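Speaker notes: Collecting demonstrations for desktop teardown
Bezawit Hailu, Rolell
Apr 18, 2022
Slot is 25 minutes with questions. Skip the parts in brackets if running late.

Opening

Say who I am. I run data collection for the teardown project at Rolell. We work with Breltness, a recycler that takes in old office computers. They want an arm that can open a tower and take out the parts worth keeping. My part is the examples it learns from.

Say early that this is a talk about collecting. The model people are speaking after lunch and I will leave the training questions to them.

What we have so far

We have 988 demonstrations that passed review. Each one is a single task done by a person guiding the gripper by hand: pull a memory stick, unplug a drive cable, lift out a card, release a drive cage. We stopped recording full teardowns in March. A full teardown took too long, and if the operator made a mistake near the end we lost the whole thing.

Short tasks are easier to redo. They are also easier to label, which matters when the same person does both jobs.

[If anyone asks about the old full teardowns: we kept them, we don't use them.]

Setting up a case

Side cover comes off before recording. We tried having the arm take it off, and that is a separate project now. The case goes on its side or stands up, depending on the task sheet, and it gets turned a little between recordings. Early on we left it in the same spot all day. The policy learned the spot. Moved the case by the width of a hand and it reached for air.
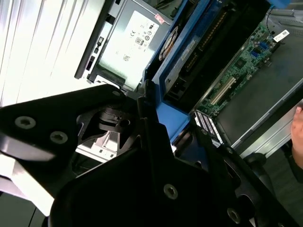

The space is tight, and the gripper takes up a lot of the wrist view by the time it gets near a part. Operators asked for a second view from overhead. We added one for them to watch while guiding, but the recording keeps both.

Light is the other thing. A bright side and a dark side in the same case is normal on a real bench, so we stopped trying to even it out. We move the lamp between sets and write down where it was. Labels wash out sometimes. Keep those recordings unless the part being handled can't be made out at all.

Steadying the case

Light cases slide when you pull on something. A person may hold the case wall during a recording as long as the hand stays off the part. It has to be noted on the sheet. We argued about this one for a while. Bandara, who built our fixture, wanted everything clamped. The clamps blocked the gripper on the smaller towers, so we do both now and mark which is which.

Operators

We have 12 people trained. Training is two days, the first one mostly watching. New operators go too fast. They have pulled memory out of computers by hand for years and they expect the gripper to do it the same way. Ask them to stop above the part, line up, then go down. A pause in the recording is fine. A part dragged sideways out of its slot is not.

Everybody rests after an hour. Review showed more failed grasps late in long sessions, and the failed ones are slow to sort.

Keeping failures

We throw out recordings with dropped frames or a wrong task name. Failed grasps stay in if the operator recovers. There are 107 of those in the reviewed set. When the gripper slips off a latch and the person backs up and tries again, the model people want that part most.

[Pause here for a question or two if the room is awake.]

What went wrong

Task names. For three weeks one team wrote "card" for memory and another wrote "card" for expansion cards. We had to go back through over 200 recordings and fix them by eye. Now the names come from a list and the operator picks one.

Same models. Breltness sent us one pallet and it was nearly all one kind of tower. Ask any supplier for mixed stock, in writing.

Next

Oltholm is the second site and starts with laptops. Different screws, thinner parts, more glue. Same sheet and same list of names where they fit.

Leave the contact slide up. Thank the operators.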